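Equipment Planning Notebook – November, 9:40 a.m.
Entry by Meron Feyisa. Copies to I. Olaniyan and Z. Vidmar.

Purpose
To settle the arm and gripper request for the kitchen cell before the budget closes.

1. Quotations
Steltix and Ekpo have both replied. Steltix includes mounting hardware; Ekpo lists it separately. Neither states a delivery period for spare gripper fingers. Z. Vidmar will write to both.

2. Quantity
The request stands at two arms. I. Olaniyan would prefer to buy one now and hold the second until the simulated reach tests are complete. I have no objection, provided the quoted price is held.

3. Compute
The Mumo server allocation is 400 hours, of which 100 are reserved for appliance tasks. The remainder is open to other groups.

4. Reach and clearance
The over-the-range microwave remains the case that decides arm length. The hand must enter the cavity above the turntable while the base stays in front of the oven – a shorter model should not be ordered until this has been checked.
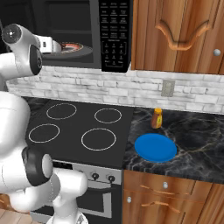

5. Open items
Floor mount drawing: T. Painemal.
Revised cost sheet, with and without the second arm: A. Adeleke.
Warranty terms for the wrist joint: not yet requested.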